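Review: the Konside home health claims checker

Konside is a browser extension that examines health statements on web pages and in shared posts, and sets beside each one a short note on the evidence for it. The Pradby Health Information Unit tested the extension over the spring, with a view to recommending it to patient groups and public libraries.

Installation is simple. The reader selects a sentence, presses the Konside button and receives one of four ratings: supported, partly supported, unsupported or not assessed. Each rating is followed by a paragraph of explanation and a list of sources. The free edition permits 18 checks a day, which will suit most households. Libraries will need the group licence.

The Unit submitted 110 statements, all taken from public posts on vaccines, masks, vitamins and home remedies for respiratory infection. Two reviewers had already rated each statement separately. Konside agreed with the reviewers on most plain statements of fact, such as claims about how long a vaccine takes to have effect. The explanations were calm in tone and did not scold the reader. This is a considerable strength, as many people who check a claim are half inclined to believe it.

Performance was weaker where a post used a true figure to support a false conclusion. One statement gave a correct number of reported side effects, 2,803, and treated every report as a proven injury. Konside rated it "supported" on the strength of the number alone. The Unit considers this a serious fault - misleading posts on infection and vaccination very often take this form.

Sources are drawn from the Dela Peña index of published reviews, which held 1,465 entries at the time of testing. Coverage of childhood illness is good. Coverage of herbal products is thin, and "not assessed" appeared often in that section of the test.

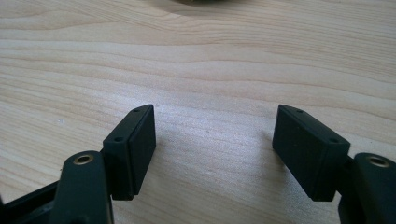 Reading time: 2 minutes

The Unit also compared Konside with Lendard, an older service that sends questions to a panel of pharmacists. Lendard is slower, and a question sent on a Wednesday evening may wait until the following afternoon for a reply. Its answers did, however, deal with the reasoning of a post as well as its figures. Readers who have time to wait will be better served by it.

Konside is suitable for quick checks of single facts, and may be offered in libraries alongside printed guidance. It should not be used to settle questions about treatment. The Unit will repeat the test when the next edition is released in June.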